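Toilet care in shared buildings: a thread from Stonby Facilities Services (1/13) 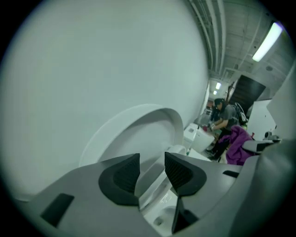

Boris Todorova

The toilet is the most heavily used fixture in any building we look after, and the one about which we receive the most questions. This thread sets out our current guidance for cleaning the bowl, the rim and the seat. It replaces the posts published in October.

2/13
Start with the inside of the bowl. On a white ceramic bowl with a glossy finish, the slope running down to the drain is where mineral deposits first show. They begin as a dull patch and turn yellow or brown if left. Please inspect the slope with the lights on before applying any product.

3/13
Many bowls carry small raised markings molded into the ceramic near the drain opening. These are part of the casting and should be left alone. We have had two reports of staff scraping at them with a blade in the belief that they were scale. A blade will scratch the glaze, and a scratched glaze holds dirt permanently.

4/13
Apply the cleaner under the rim first and let it run down the sides. Leave it in place for the full contact time printed on the label. Flushing early wastes the product and leaves the surface only rinsed. Use the waiting period to wipe the tank, the handle and the outside of the base.

5/13
Brush from the top down, finishing at the drain. Short strokes work better than long ones on a steep slope. Hold the brush over the bowl until it stops dripping, then return it to its holder. Brushes left standing in water must be discarded at the end of the shift.

6/13
The seat and lid are plastic in most of our buildings and need a gentler product than the bowl. Spray the cloth, never the seat. Wipe the top surface, the rounded inner edge and then the underside, turning to a clean face of the cloth each time. The inner edge is the part most often missed during inspections.

7/13
Abrasive powders and scouring pads are not permitted on seats or lids. A smooth white lid shows every scratch, and it cannot be polished back. Seats damaged in this way are charged to the site budget. Stonby replaced 20 of them last year, and the great majority had been scoured.

8/13
Hinges. Lift the seat and lid fully and clean behind the fittings with a narrow brush. Where the hinge has a quick-release button, take the seat off once a month and wipe the area beneath it. Check that both fixings are tight before leaving the stall. A seat that slides sideways should be reported the same day under code 1021.

9/13
Gloves and cloths. Red cloths are for toilets only and do not leave the restroom except in the laundry bag. Gloves are changed between the toilet and the sink, with no exceptions for short visits. Supervisors will continue to check carts without notice.

10/13
Never mix products. Acid descalers and bleach must not be used in the same bowl on the same visit, even with a flush in between. If a previous shift may have left product standing in the water, flush twice, open the door and wait before beginning.

11/13
Several followers have asked about supplies. Our standard bowl cleaner is Prornine, and our seat and lid spray is Grileo. Sites with hard water may request the Nishimura descaler through the usual order form. Cloths are now packed in boxes of 100, so please adjust your standing orders to match.

12/13
Workshops and other long, open buildings with exposed pipes overhead need one further step. Dust settles on the pipes and falls on whatever stands below. Wipe the lid before raising it, or the dust will end up in the bowl and on the seat. Overhead cleaning is booked separately and is not part of the restroom round.

13/13
The full procedure has been sent to all 2000 registered cleaning staff and is posted inside each supply closet door. Questions may be left as replies to this post and will be answered between 9 a.m. and 4 p.m. Reports of leaks or cracked ceramic should go directly to the maintenance desk by telephone.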